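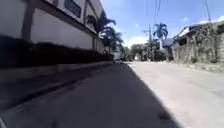 手本を取る操作者には、何を見せるべきか
2020年2月3日

小型の走行ロボットに道の走り方を教える仕事を、Udisという会社で請け負っている。やり方は単純で、人がコントローラーを握って車体を走らせ、そのときのカメラ映像と操作の記録を組にして残す。組がたまったら学習にかける。うまくいけば、似た道で人と似た操作をするようになる。業界では模倣学習とか教示とか呼ばれるが、現場では「手本を取る」と言っている。

この文章で書きたいのは、手本を取るあいだ操作者に見せるものは車体のカメラの映像だけにしたほうがよい、ということである。横に立って車体を目で追いながら操作するやり方は、できるだけ早くやめたほうがよい。社内でも意見が分かれているので、自分の考えをまとめておく。

私たちが使っている車体はHaddadという名前で、カメラの位置がかなり低い。大人が立って見る道と、Haddadが見る道はまったく違う。立っていればひと目で奥まで見通せる舗装が、低いところからだと手前の路面ばかり大きく写り、その先は急に細くなる。縁石は長い斜めの線になる。生け垣や壁は覆いかぶさるように見える。遠くに停まっている車はごく小さい。

住宅地の細い道で困るのは影である。晴れた日、片側の建物の影が道に落ちると、路面が明るい半分と暗い半分に割れる。低いカメラではこの境目が画面の真下から奥に向かってまっすぐ伸びる。路面の端の線とほとんど同じ形をしている。人間は立っていればこれを段差と間違えたりしない。足で踏んだこともあるし、首を動かせば影だとわかる。ところが映像だけだと、慣れない人は境目の手前で一度速度を落とす。

去年の春までは、操作者が車体の横を歩きながら手本を取っていた。安全面でもそのほうが楽だし、新人でもすぐ始められる。取れた手本はきれいで、影の境目も平気でまたぐし、速度も安定している。見本市で流すならこちらの映像がいい。

このきれいな手本で学習させた車体が、曇りの日には問題なく走り、晴れた日の午後になると影の境目のあたりで蛇行した。境目に沿って走り続け、そのまま端に寄っていくこともあった。最初はカメラの露出の設定を疑い、次に学習の回数を疑った。設定を変えるたびに少し良くなったり悪くなったりして、はっきりしないまま夏が終わった。

記録を一本ずつ見直して、私はこう考えるようになった。横を歩いている操作者は、映像に写っていないものを使って操作している。影が影であることも、植え込みの裏から人が来ないことも、自分の目と耳で知っている。その知識で出した操作が、低いカメラの映像と組にされる。車体の側から見ると、理由のわからない操作が並んでいることになる。たとえばある操作者は、塀の向こうで門の開く音がしたので少し左に寄った。正しい判断だが、映像のどこにも門はない。学習する側は、その瞬間に写っていた壁の蔦か、路面のしみか、何かほかのものに理由を見つけるしかない。

人に仕事を教えるときにも同じことが起きる。見習いから手元の見えない位置で作業を見せれば、見習いは見えるところだけをまねる。肩の動きだけ似てきて、肝心の手が違う。教える側がいくら上手でも、この食い違いは直らない。

そこで、Cirportという案件からやり方を変えた。操作者は離れた部屋に座り、Haddadのカメラ映像だけを見て走らせる。道には監視員がつき、停止ボタンを持つが、操作はしないし操作者に道の様子も伝えない。伝えてよいのは停止したという事実だけである。操作者は12人で、経験はばらばらにした。

始めてすぐに苦情が出た。疲れるというのである。映像だけで走るのは、思っていた以上に神経を使う。画面の端から急に何かが出てくる気がして、ずっと身構えている人もいた。一回の操作は12分までと決め、そのあとは必ず席を立つことにした。この決まりは今も変えていない。長くやらせると、操作者は画面を見ながら別のことを考え始め、手本の後ろのほうが使いものにならなくなる。

手本の見た目も悪くなった。影の手前で速度が落ちる。曲がり角ではいったん止まって、少しだけ頭を出すように進む。停まっている車の横を通るときは、横を歩いていたころよりずっと大きく離れる。社内の試写で、下手になったと言われた。走行距離あたりの時間も延びた。12月までにたまった手本は2067本、時間にして163時間を超える。前のやり方なら同じ本数がもっと短い時間で取れたはずだ、という指摘も受けた。そのとおりだと思う。

ただ、学習させた車体の走りは良くなった。影の境目での蛇行が減り、迷ったときにはまず速度を落とすようになった。速度を落とすというのは、操作者たちが映像だけを見て実際にやっていたことである。映像にそうする理由が写っているから、まねができる。

もちろん、これを厳密な比較とは呼べない。季節も道も違うし、操作者の顔ぶれも途中で入れ替わっている。日差しの角度が変われば影の出方も変わる。私が都合のいいところを見ている可能性はある。それでも、方針を決めるには足りると考えている。

反対意見もいくつかある。

一つは安全である。横を歩いていれば、子どもが飛び出したときにすぐ止められる。部屋にいる操作者は通信の遅れのぶんだけ反応が遅れる。これは本当で、だから監視員を置いている。監視員の人件費はかかる。操作と監視を一人で兼ねれば安いのはわかっているが、兼ねた瞬間に、映像にない情報が操作に混ざる。私は費用をかけてでも分けるべきだと思っている。それができない予算なら、公道に近い場所で手本を取る計画のほうを見直したほうがいい。

監視員が止めた場面の扱いにも触れておく。止めた直前の数秒は、操作者が気づけなかった数秒である。手本として混ぜてはいけない。かといって消してしまうと、何に気づけなかったのかがわからなくなる。私たちは別の置き場所に残し、月に一度、全員で見ている。見てみると、誰が操作しても気づけなかったと思われる場面がかなりある。そういう場面は、カメラの位置や数を変えるべきだという話になる。手本を増やしても解決しない。

二つ目は、上手な人の手本だけを集めればよいという意見である。Dravoraという別の部署では、操作の試験をして上位の人だけに手本を取らせている。机の上で部品を扱うロボットなので、事情が違うのは承知している。動作が短く、やり直しもきくし、上手さの基準もはっきりしている。道を走る場合、上手な人はそもそも困った状態に入らない。道の真ん中をすっと抜けていく記録だけを見た車体は、端に寄ってしまったときの戻り方を知らない。少し寄ってしまい、慌てずに戻した記録が要る。経験の浅い人はこれをたくさん残してくれる。

だからといって、わざと下手に操作させるのには反対である。一度やってみたことがある。端に寄せてから戻すように頼むと、操作者は寄せるところまで丁寧にやってしまう。記録の切り出しを間違えると、車体は寄せるほうも覚える。それに、わざと寄せたときの戻し方は妙に手早い。戻すつもりで寄せているのだから当然である。

三つ目は、映像を加工すればよいという意見だ。影を薄くする処理をかけるとか、別の時間帯の光を合成するとか、そういうことで済むのなら操作者を部屋に座らせる必要はない、と言われる。加工は私たちもやっている。役には立つ。しかし影を消しても、音を聞いて寄ったという操作は記録に残ったままである。加工で直せるのは映像の側だけで、操作の側に混ざった余分な知識は抜けない。

四つ目に、操作者の画面をもっと良くすればよいという意見がある。周囲を見下ろした地図を出す、障害物を色で囲む、進路の予測線を引く。操作は確かに楽になる。私はこれにも慎重である。車体自身が走るときに同じ情報を使えるのなら出してよい。使えないのなら、横を歩いているのと変わらない。操作者からは予測線だけでも欲しいと何度も頼まれていて、断るのは心苦しいが、いまのところ断っている。速度の数字は出している。車体も自分の速度を知っているからである。

細かい話になるが、ためらいの部分を切り捨てる習慣もやめたほうがいい。以前の編集の手順書には、停止が三秒を超えたらその部分を削るように書いてあった。手本の密度を上げるためである。削ってみると、角の手前で止まって様子を見るという一番覚えてほしい動きが、まとめてなくなっていた。いまは操作者が水を飲むために止まったのか、道を見るために止まったのかを、操作者本人が終わった直後にボタンで記す。翌日になると本人も覚えていない。ボタンは二つだけにした。最初は七つあって、誰も使い分けられなかった。

操作者の待遇についても言っておきたい。手本を取る仕事は、社内では軽く見られている。ゲームのようなものだと言う人もいる。時間あたりの本数で評価していた時期には、操作者は当然のように易しい道を選び、速く走った。影の多い午後の枠は空きが出た。評価の仕方がそのまま手本の中身になり、車体の走り方になる。いまは本数を評価から外して、枠を埋めた時間で見ている。これも十分とは思わない。難しい時間帯を引き受けた人にもう少し払うべきだと提案しているが、まだ通っていない。

操作者に道を見せないという方針には、一つ例外を設けた。初めての地区に入る前に、全員が一度だけその道を歩く。これは反対した人もいる。歩けば道を覚えるので、映像にない知識が入ってしまうからだ。理屈ではそのとおりで、私も長く迷った。認めたのは、まったく知らない道を映像だけで走った記録が、怖がりすぎて使えなかったためである。ゆるい傾斜のある路肩の手前で止まったきり、進めなくなった人もいた。歩くのは操作の前日までとし、当日は歩かない。この線引きに確かな根拠はない。もっと良い決め方があれば変えるつもりでいる。

Cirportの次の期間では、夕方の枠を増やす。影が長くなり、境目がぼやけて、明るい側の路面も白く飛ばなくなる時間帯である。昼の手本だけで走らせると、いまの車体はこの時間に速度を出しすぎる。操作者は夕方のほうがゆっくり走るはずだと私は予想しているが、横を歩いていたころの記録ではまったく差が出ていなかった。目で見ていれば、夕方でも道は道なのである。部屋の画面で見たときにどれだけ差が出るか、それを見てから枠の配分を決めたい。

手順書の改訂版には、操作中に道の側から操作者へ話しかけないこと、と一行足した。親切な監視員ほど、右から自転車が来ますと教えてしまう。教えたくなる気持ちはよくわかる。危ないと思ったら教えずに止めてほしい、と繰り返し頼んでいる。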